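Every few years somebody decides that a kitchen counter should have nothing on it. Liddale magazine gave the idea 60 pages in November, and Deming Qian, who wrote most of them, calls a bare counter "a gift to your future self." I have my doubts.

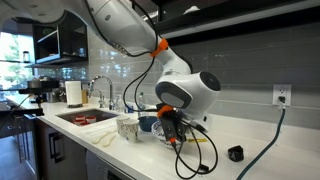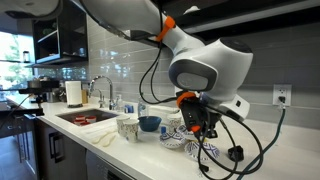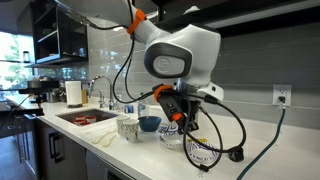

White counter, undermount sink, tall chrome faucet.

Qian's rule is that a used cup goes straight into the dishwasher. Fine, if the dishwasher is empty. Mine is usually full of clean plates I haven't put away, so the cups go in the sink, and I refuse to feel bad about it. A sink is a good place for a dirty cup. It has sides and a drain.

Then there is the matter of what all this bareness costs. Brakora sells a drawer system for getting bowls off the counter, and the set I was quoted came to $1,724 before anyone had picked up a screwdriver. Osik does a cheaper one at $1,004. I own bowls that cost less than the tax on either. They already live on a shelf, and when I'm going to eat out of one I take it down and leave it where I can reach it.

I will give the bare-counter people one thing – wiping down is faster. But you wipe a counter once or twice a day and you use it constantly, and I'd sooner have a plate within reach at dinner time than a nice stretch of white to look at. My sister-in-law keeps hers clear and spends half of every meal opening doors.

So I'm keeping my clutter, within limits. Mail still doesn't belong next to the stove.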